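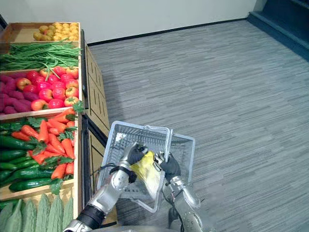

*Basket held between both hands at the produce stand, head camera view.*

# Pre-session and in-session check, shopping task

Site: Kolenham, produce bay
Arms and hands: Riketti pair
Recording software: Trukari
Date: May 8, 2018
Planned for this block: 400 examples, basket and produce

Marks used: **OK**, **Fix** (put right before the next run), **Watch** (carry on, look again at the break).

## 1. Floor and work area

- [x] Carpet flat, no lifted edges within reach of the base. **OK**
- [x] No produce on the floor at the start. **OK**
- [x] Edge of the blue platform known to the operator and the second person. **OK** Nearest approach is when the base backs off to turn. Keep the turn on the wall side.
- [x] Stop button in the second person's hand for the whole run. **OK**
- [ ] Walkway tape down on the open side. **Fix** Old tape came up with the cleaning in April and was never put back.

## 2. Produce stand

- [x] Stand does not rock when pushed by hand at the top. **OK**
- [x] Front edges of the bins free of splinters. **OK** One rough spot sanded last time, still smooth.
- [x] Bins filled to the height in the Jeon layout sheet. **OK**
- [ ] Long green beans kept to their own bin. **Watch** They hang over the front and some lie across the tomatoes. Allowed in the examples, as a real shop is untidy too, but a strand can wrap round a finger joint. Stop and free it by hand with the arms off.
- [x] Herb sprigs pushed well in between the carrots. **OK**
- [x] Leafy items checked for loose bits. **OK** The napa cabbage needs the most care. The leaves are piled loosely and move about when one is taken, so the operator should come down on them slowly with the fingers pointing down and pick one leaf by its rib.
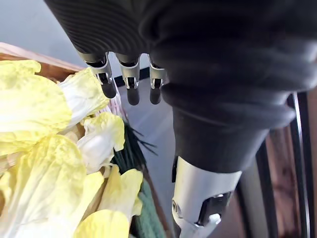

If a leaf catches on the crate, open the hand and start the pick again. Keep the failed try in the recording and tag it "retry". Pulling against the crate has already cost us one fingertip cap.

## 3. Arms, hands and covers

- [x] Cable loop at the left wrist clear of the stand through the full reach. **OK** Tested slowly, twice.
- [x] Fingers open and close fully on both hands, no grinding. **OK**
- [x] Screws at the wrist housings tight. **OK**
- [ ] Hand covers seated and not creeping towards the fingers. **Watch** The fabric bunches after long runs. Check every 20 minutes and pull it back with the power off.
- [x] Grip force limit set to 15 N on both hands. **OK** Do not raise it for the heavier basket loads. Use both hands.
- [x] Fingertips wiped and looked over for cuts. **OK**

## 4. Basket

- [x] No cracks in the rim or the slotted walls. **OK**
- [x] Fingers do not go through the slots when gripping the side. **OK** A hold with the fingertips against the wall, up under the rim, is fine. If a tip does go into a slot, stop the arm before letting go.
- [x] Basket clear of the stand's metal frame when tilted. **OK**
- [x] Load spread across the floor of the basket. **OK** Tomatoes and leafy items travel well together. Carrots go in first. 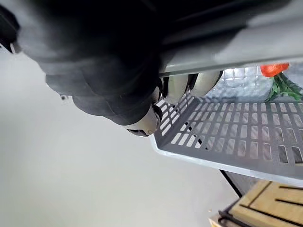
## 5. Cameras and recording

- [x] Head camera and wrist cameras all show live in Trukari before the first run. **OK**
- [x] Lenses wiped. **OK**
- [x] Clocks in step across all cameras. **OK**
- [ ] Wrist view sharp enough to see the fingertips. **Watch** Blurred when the hand moves quickly. Slow the approach for the last part of the reach and leave the rest at normal speed.
- [x] Disk space for the full block. **OK**
- [ ] Task text matches what was done. **Fix** 17 examples from the last block say "pick tomato" where the operator picked a pepper. Correct the text before they go into the training set. Do not delete them.

## 6. Handle carry

- [x] Handle swings freely on its pivots. **OK**
- [x] Pivot knobs tight at the rim. **OK**
- [x] Handle grasp tried with an empty basket before any loaded carry. **OK** The fingers should curl right under the bar before the lift starts. A hold with the tips only on the edge counts as a fail, even if the basket comes up.

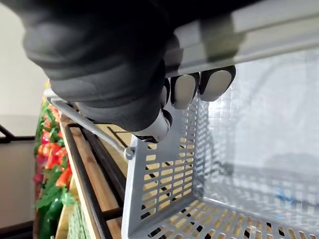

Keep the basket low during the carry and let it settle before the base moves. Loaded carries only after five clean empty ones in a row, counted again from the start after any change to the hand covers.

## 7. Comments for the next block

Vary the start position of the basket more. Too many examples begin with it at the left end of the stand, and the trained model goes there first whatever the layout.

Mix up the tomato and pepper positions between runs. Use the Jeon sheet, second page.

Bitter melons in the lowest bin are hard to reach without the forearm coming close to the bins above. Leave them out until the reach limit has been checked again.

Open items: floor tape, task text on the 17 examples. Both to be closed before recording starts.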